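The Room in Hilidside

Rocío Carretero came to Hilidside in March with one suitcase and a letter from her aunt. The letter said that the room above the tailor's shop was hers until summer, and that she must not speak loudly on the stairs.

She spoke to no one on the stairs. She climbed them at six in the evening, found the key under the mat and sat on the bed with her coat still on. From the window she could see the bus to Pacheco, which left every hour and was nearly always empty.

On the second night there was a knock.

"I am Ada Parisi," said the woman at the door. "I live below. You walk very softly. Are you ill?"

"No," said Rocío. "My aunt told me to be quiet."

"Your aunt lived here for two years and she sang every morning. Come down. I have soup."

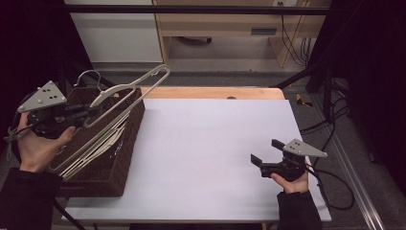
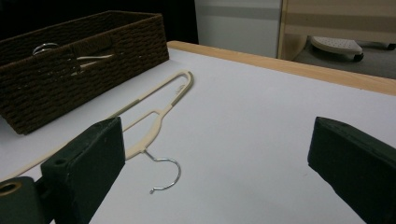
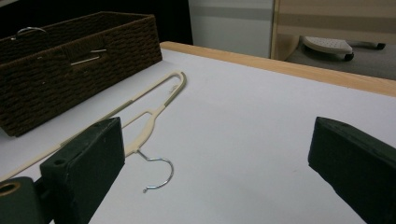 The soup was too salty, and Rocío ate two bowls of it. Ada asked what she had left behind, and she told her about the house, the river and the brother who did not write. It took a long time – her words came slowly in the new language, and Ada did not help her to find them.

When she went up again, it was past midnight. She stopped on the seventh stair, where the wood was loose, and tried one line of her aunt's song, not very loudly.

Below her, a door opened a little and stayed open.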